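**Zenik two-arm kit, anyone running one?**

**benchrat39**
Got the Zenik kit on loan from Teltora in April. Two arms, mounting strip, wrist modules, cables. Setup took an afternoon. The arms are fine. The manual is thin and skips the wrist module settings completely.

We're trying it on bouquet wrapping: roses, pink paper, ribbon.

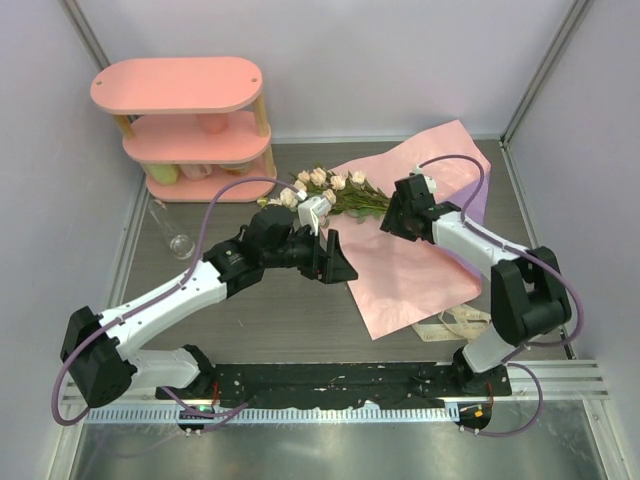 *Reading time: 2 min*

**surkora_dave**
Which grippers are those, the stock ones? I paid $279 extra for the soft fingers and wouldn't go back. Stock ones bruise stems.

**benchrat39**
Stock. No bruising so far, but roses are tough. Paper is the harder part - it curls up and the arm loses the edge.

**S. Kowalczyk**
I disagree on the soft fingers. They slip on ribbon. We sent ours back to Ashby after 29 runs. What are you doing for cable routing? Ours snagged at the elbow.

**benchrat39**
Wide loop outside the elbow on both sides, then along the forearm. No snags yet.

**surkora_dave**
Slipping on ribbon is a force setting, Shoshana. It's on the second tab.

**S. Kowalczyk**
Tried that. Still slipped.

**benchrat39**
Does the loan price come off if you buy? Teltora hasn't answered my email.

**surkora_dave**
Mine did. Call them, they're slow on email.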